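**Porance adds autumn jewelry line with clip-on earrings and adjustable rings**

BELMONTE – Costume jewelry maker Porance will release its autumn collection, Gurgate, in October. The line has 16 pieces: five necklaces, four pairs of earrings, four rings, two bracelets and a brooch. It will be sold through the Porance online store, at the company's shop in Belmonte and by independent gift retailers that carry the brand.

Gurgate takes its name from the street where Porance opened its first workshop. The pieces use leaf, acorn and seed pod shapes in antique gold and gunmetal platings, with small areas of enamel in rust, moss green and dark plum. Several designs also carry cut glass stones in smoky gray and amber.

The lead piece is a long pendant necklace with a hinged acorn. The cap lifts to show a single amber glass stone set inside. The chain measures 28 inches and has a two-inch extender. A shorter version with a smaller, solid acorn comes on an 18-inch chain.

"People asked us for a fall collection that they could still wear in February," said Fergus Gillies, head of design at Porance. "We kept the leaves and left out the pumpkins. The colors are darker than what we usually do, and the pieces are a little heavier on the chain."
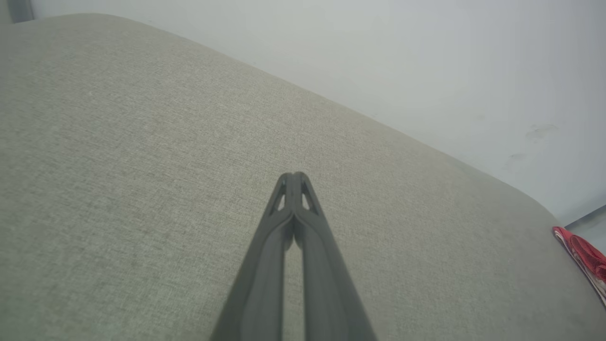 ## Clip-on and pierced versions

All four earring designs will be offered in both pierced and clip-on versions at the same price. In past collections Porance made clip-ons for one or two designs only, and they were often the first to sell out.

The clip-on version uses a padded hinge with a small screw, so the wearer can set how tightly it holds. The pierced version has a surgical steel post. The four designs are a plum enamel leaf drop, a gunmetal seed pod hoop, a round amber stud and a cluster of three small leaves in mixed platings.

The four rings are open at the back and adjust to fit US sizes 6 through 9. Porance advises wearers to adjust them gently and not to open and close them more than needed, as repeated bending can weaken the band.

## Plating and care

Each metal piece is nickel-free and finished with a clear protective coat. Porance recommends taking jewelry off before swimming, showering or applying perfume, and wiping it with a soft, dry cloth before putting it away. Enamel pieces should be stored apart from each other – the drawstring pouch supplied with every order is meant for this.

The collection carries the standard Porance one-year guarantee against loose stones and broken clasps. Repairs under the guarantee can be sent by mail or dropped off at the Belmonte shop.

## Numbered brooch

The oak leaf brooch will be made in a single run of 600. Each one is stamped with its number on the back and comes in a gray card box with a printed slip signed by Gillies. Porance doesn't plan to repeat the design once the run is sold.

"The brooch was the hardest one to get right," Gillies said. "It has five enamel colors on a piece that is less than two inches across. I drew it nine times, and I think the third drawing is the one we ended up using."

Customers can order up to two brooches each. Numbers are assigned in the order that purchases are received and can't be requested.

## Prices and availability

Prices start at $18 for the rings and $24 for the amber stud earrings. The long acorn necklace is $58, and the numbered brooch is $65. Online orders open at 9 a.m. on release day, and the Belmonte shop will open at the same time.

Retail accounts can order Gurgate now through Zovton, the distributor for Porance in the United States and Canada. Display stands in dark gray felt are free with an opening order of 24 pieces or more. The numbered brooch is not included in retail assortments.

**Retail inquiries:** Zovton trade desk, reference 763

**Press samples:** Porance press office, Belmonte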